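Keeping the block table running: speaker notes
Sigita Ramanauskas, Lavutholm
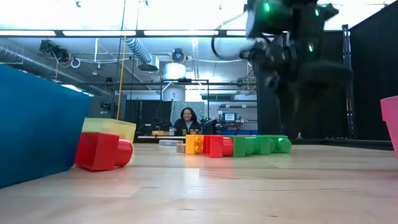 How often does a cell like ours need looking after?
A short check before every session, and a longer one after every 1039 cycles. The rest is repair, and most of that is cable and gripper work.

Slide 2 – Setup
Table first, arm second. We bolt the base, then level the table to it. The Pramville group did it the other way and had to redo their heights.
Large toy blocks as the work pieces. Cheap, bright, easy to replace. Mention that the studs make a grasp harder than a plain cube does.
Containers go back to the same place each time. Tape marks on the table, renewed when they peel.

Slide 3 – Before a session
Run the arm slowly through 4 poses with nothing in the gripper. Listen at the wrist.
Open and close the fingers fully. If they stop short, clean the rails and try again.
Look at the cable. It needs enough slack for the farthest reach and must not catch on the way back. Pause here, people usually ask about this.
Wipe the table. Dust from the blocks gets on the finger pads.

Slide 4 – The fault in May
Arm stopped at cycle 3457 with a lost connection. Restart cleared it, then it came back twice the same afternoon.
We blamed the software first and lost most of a day. It was the connector at the elbow, worked loose by the cable pulling on it.
Fix: new connector, strain relief clip, longer loop. We also slowed the return move.
Javier is our logging script. It now writes down the joint angles at every stop. Show the plot if there is time.

Slide 5 – Spares
Finger pads, three sets. One full cable. Two connectors. Pads come from Tredach, order early.
Write the swap date on the base with a paint pen.

Questions. Leave ten minutes. If someone asks about calibration, go back to slide 3.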